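Flurmont: episodios simulados de apilado de bloques con cámara de muñeca

Léeme del conjunto de datos, versión de abril

Gracias por pasarte por aquí. Flurmont nació como un apéndice de la tesis de Xiaoqing Dong y ha ido creciendo a base de preguntas de otros compañeros, así que hemos preferido escribir este léeme con calma y contar también lo que no salió del todo bien. Si solo quieres descargar los datos y empezar, salta al apartado «Estructura»; si vas a comparar tus resultados con los nuestros, te pedimos que leas antes lo de las sombras, que nos costó bastantes disgustos.

Qué contiene

Son 800 episodios generados íntegramente en simulación, todos con bloques de colores y tamaños distintos sobre una superficie gris. La pregunta de partida era muy concreta: ¿cuánto empeora una política de agarre, entrenada solo con la vista desde la pinza, cuando cambiamos la dirección de la luz y dejamos todo lo demás igual? Para responderla, cada disposición inicial de bloques se repite con 9 posiciones de luz, y hay 12 texturas de superficie repartidas entre los episodios.

Los bloques con veta de madera los añadió Kirsty Baxter más tarde, y menos mal, porque hasta entonces trabajábamos únicamente con colores lisos y el detector de bordes lo tenía demasiado fácil (¡ella ya nos lo había advertido!).
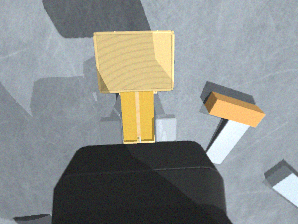

Las sombras duras fueron el verdadero quebradero de cabeza. Una sombra que cruza la cara de un bloque la parte en dos zonas de brillo muy diferente, y nuestra primera red de segmentación tendía a ver allí dos piezas. Rok Gashi propuso entrenar con pares de la misma disposición bajo luces distintas y penalizar las máscaras que no coincidieran. Con ese cambio, los agarres fallidos por segmentación en el conjunto de prueba bajaron mucho, aunque quedan 177 episodios que siguen dando guerra y que hemos separado en la carpeta «dificiles» por si alguien quiere pelearse con ellos.

Estructura

entrenamiento/ episodios para ajustar la política
prueba/ disposiciones que no aparecen en entrenamiento
dificiles/ los casos comentados arriba
luces.csv dirección e intensidad de la luz en cada episodio
cargar.py lector mínimo, sin más dependencias que numpy

Limitaciones

La fricción es la misma para todos los bloques, también para los de veta, y eso se aparta de lo que uno encontraría en un laboratorio. No hemos probado la transferencia a un robot físico; Fraser Paterson lo tiene en su lista y actualizaremos este texto cuando haya algo que contar. Las máscaras de los bloques muy tapados por los dedos de la pinza pueden tener errores en el contorno.

Contacto

Las dudas sobre formatos las lleva Morag Purves, y las de entrenamiento, Xiaoqing. Lo más práctico es abrir una incidencia en el repositorio indicando el número de episodio.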